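My project was about how a small-town band gets its songs heard when it has no label and hardly any money. I picked a four-piece called Solberg, mostly because I'd seen them twice at the Drumivel and couldn't get one of the choruses out of my head. They play a sort of slow folk with a lot of harmony in it, and they let me tag along for 12 rehearsals between autumn and spring.

I went in thinking I'd write about the songwriting. By the third rehearsal I had pages of notes on who sings which line and almost nothing on how a song starts, so I switched. The new question was simpler: where do the listeners come from? The band gave me the play counts for their first EP, and I asked people at the gigs to fill in a short form. I got 276 forms back, a few of them a bit beery (one just said "more banjo", and there isn't a banjo).

The EP had 2,139 plays when I began. I'd expected most of those to come from playlists, but going by my forms the biggest group had heard the band live first, and the next biggest had been sent a song by a friend. Only a handful said a playlist. I should say that asking people at a gig is bound to tilt things towards gigs - my tutor pointed this out and she's right. If I did it again I'd put the form online as well.
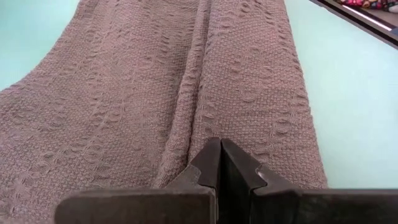 Plesteck, May

The last rehearsal was also the one where they ran the whole set without stopping, which I hadn't heard them do before. Two songs had changed completely since the autumn. The one I liked best used to have a long quiet intro and now it's straight in on the voices, and I'm still not sure how I feel about that!

By this point the EP was on 2,288 plays, so 149 more than at the start. It doesn't sound like much for all those months, and the band were a bit flat about it when I showed them my chart. They did sell out of CDs at the Vikovberg show, though, and I never thought to ask how many they'd brought. That's a gap in my figures.

Things I'd change: start the forms earlier, write down the set list every time, and record the interviews properly. My handwriting from the second one is useless and I had to leave most of it out.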